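Folding Laundry: Does a Routine Save Any Time?
Home and Family Studies, Curkstead Community College
Project report, April 29, 2025

I picked laundry for my project because I hate it, and I figured if I had to spend a whole semester on one chore it might as well be the one piled on my chair. My question was pretty simple. If you fold everything the same way every time, does the pile go down faster than if you just wing it?

I tracked 144 pieces altogether, all of them T-shirts, towels or other flat things (no fitted sheets, I'm not a monster). Half got folded however I felt like it. The other half got the Prosser fold, which is the one in our course packet: lay it flat, sides in, bottom up, done.

The first thing I learned is that picking stuff up is its own job! Clothes come out of a basket in a wad, and you spend a while hunting for an edge or a corner before you can even start. My notes say "find the seam first" over and over, and once I got into that habit the rest went a lot smoother.
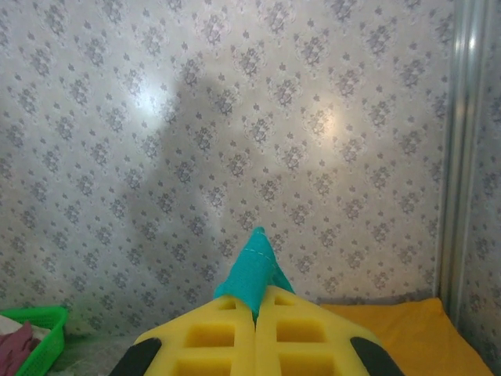

Teal fabric held up in a twist, with a line of light stitching near the top.

For the work area I wanted the basket on one side and the finished pile on the other, with open space in the middle. That sounds obvious, but at home in Sosdale I'd always folded on the bed with the done pile right next to the not-done pile, and they'd slide into each other and I'd end up refolding half of it. Keeping the middle clear so only one piece lies there at a time was probably the best change I made all semester.

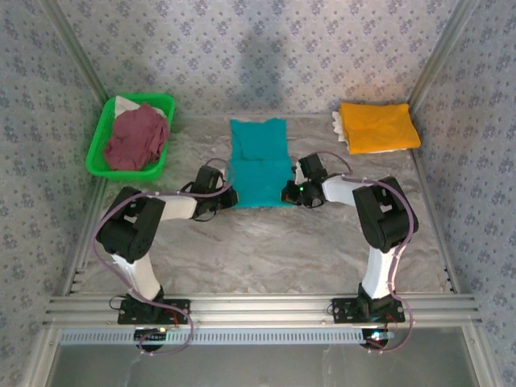
The flattening step is where I'd been cheating. I used to fold right over the wrinkles and then wonder why my stacks leaned. Holding a shirt by both side edges and tugging it straight takes a couple of seconds, and the fold comes out close to square.

Now the numbers. Winging it, a batch of 10 pieces took me almost 280 seconds. With the Prosser fold my first batches were slower than that (so annoying), and I only pulled ahead in the last 2 weeks. Towels barely changed at all. T-shirts changed the most, especially the thin stretchy ones.

If I did this again I'd get a second person to fold too, so it's not only my hands being tested. I'd also like to keep going until August and see if the habit sticks over the summer, when I have way fewer sweaters to deal with.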